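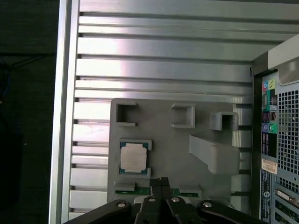
Where to take six people for a birthday dinner in Ladberg?

Posted by Encarnación Garrido

Hello all, I'm hoping somebody who knows Ladberg better than I do can point me in the right direction. My mum turns seventy in December and there will be six of us, one of whom is a vegetarian and one of whom (my brother) would happily eat nothing but lamb. We used to go to Barrios every year, but the last time the tables were so close together that Mum couldn't hear a word – and she does like to hear the gossip. She'd want a proper pudding and somewhere to sit for a good long while without being hurried along. We don't mind spending a bit more than usual. Is Tadivura still good? I heard they had a new chef.

Hugo Palacios

Happy birthday to your mum! Tadivura is very much still good, and I'd say better than it was. We went in the autumn and had the slow-cooked lamb shoulder, which they bring out whole for the table, so your brother will be well looked after. The vegetarian choice was a baked aubergine with walnuts that my wife is still talking about. Ask for the back room when you ring, as the front gets noisy after 7 when the bar fills up. They took a deposit of £5 a head from us, which came off the bill at the end. Puddings are the old-fashioned sort – there was a quince tart and a steamed sponge with custard, and I'm afraid I had both.

If they're full, try the dining room at the Truvosden. It's in the old station hotel, built in 1904, with high ceilings and lots of space between the tables. The menu is shorter and only 2 of the mains were meat-free when I looked, but the staff are lovely and let us sit over our coffee until nearly closing.

marrowfat

barrios is fine if you go at lunchtime, much quieter. lamb's good there too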